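Can a machine do my chores yet? Your questions, our answers

Last updated August 7, 2019

We get a lot of mail at Cedari from people who want to know when they can hand off the dishes. We love these letters! Ama Nartey and Salamatu Kyei went through the July pile and answered the ones that came up most.

So, can a robot do housework right now?

Some of it, yes. Floors are the big success. A vacuum that wanders the living room and finds its way back to the charger is a robot by anybody's standard, and plenty of homes have had one for years. Mowers are getting there too. Once a job involves picking things up, though, progress slows way down.

Why are floors easy and dishes hard?

A floor stays put. It's flat, it's one big surface, and if the machine bumps a chair leg it just turns and tries again. A sink full of dishes is a heap of slippery, breakable, oddly shaped things leaning on each other, and moving one shifts the rest. Your hands sort that out by feel while you're thinking about something else. Getting a machine to do the same is one of the best puzzles going — Salamatu could talk about wet bowls all afternoon.

What about laundry folding?

This is our most popular question by a mile. Machines can fold a towel if it's handed to them the right way. A pile of mixed clothes straight from the dryer is a different matter. In our last round at the Quansah workshop we ran 60 towels, laid out flat beforehand, and got 50 acceptable folds. We were thrilled. Then we tried T-shirts in a heap and got 2. (We were still a little thrilled about the 2.)

But factories are full of robots. Isn't that the same thing?

Factories arrange the world to suit the machine. The part arrives in the same spot, facing the same way, every time, and there's usually a fence to keep people out of reach. Your kitchen does none of that. The mug is by the sink today and on the windowsill tomorrow, and there may be a cat next to it.

Smaller shops sit somewhere in between. At Brirley, where they pack spare parts, a machine handles the cartons and people still fill the bags. Small floppy bags beat the machine nearly every time. It's very good at cartons!

Do you need a hand with five fingers?

You'd think so, but two will take you a long way. Try it at home: use only your thumb and one finger and see how much of the table you can clear. Most people are surprised. Cups, spoons, sponges and boxes all go fine. Buttons and jar lids are where you'll get stuck.

How does a machine learn a chore in the first place?

There are a few ways. You can write out every motion, and that works nicely for jobs that never change. You can let it practice and score each try. Or a person can do the job while the motions are recorded, and the machine learns from those recordings. We're most excited about the last one. A person holding a simple gripper can show a task over and over at an ordinary table, and you don't even need the robot in the room while they do it. 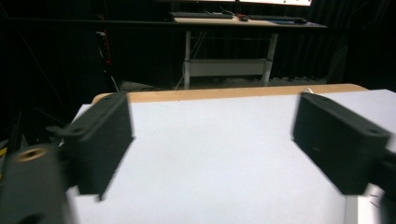
A hand-held gripper, fingers wide open over the white tabletop.

How many times do you have to show it?

More than we'd like. For our Cotum project, which is all about clearing and wiping a table, we recorded 80 runs before the first result we'd show a visitor. Change the table, the lights or the cups and you may need more. Getting that number down is a big part of the work.

Will it be safe around kids and pets?

It has to be, or it doesn't belong in a house. Light arms, low speeds and soft fingertips all help. For now, we'd keep any arm that moves on its own away from small children, full stop.

What should I buy today?

If you want help today, look at a robot vacuum, and pick up your socks and cords before you run it. We'd hold off on anything that promises to tidy a whole room. Ask to see it work in a messy one first.

Which chore will be next?

We disagree on this! Ama says wiping tables and counters, with loading a dishwasher a good while after. Salamatu thinks sorting laundry by color will beat both. Send us your own guess, and tell us which chore you'd give up first.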